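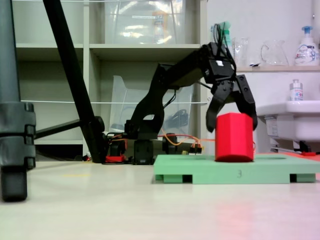

Mint green foam, red block, shelves in the back.

So I've been on a foam kick since October, and the little green platform is my favorite thing to come out of it so far! It's a slab up on short feet with a slot in the top, and the red block sits upright in it toward the right end. I love those flat sides on the block (a round one would look so plain next to all that mint).

The foam came from Holteo, 32 dollars for a pack, and I still have way more than I need. I tried the Cisumik stuff first and it crumbled every time I cut a slot - little green bits in my socks for a week. If you're making something like this, use a fresh blade and go slow. I did the first one in a hurry and the slot came out so wide that the block just flopped over.

The white cubby shelves are my other happy purchase. I went back and forth on them forever, then found a set on Zoubi for 72 and grabbed it. A big clear plastic box goes up top with a white paper label, and I'm much better at putting things away when I can see inside. The bottom cubbies are still a work in progress, please don't ask.

Next up is a second platform, maybe in yellow. I have 26 pieces of foam left, so there's room to mess up a few - and I probably will.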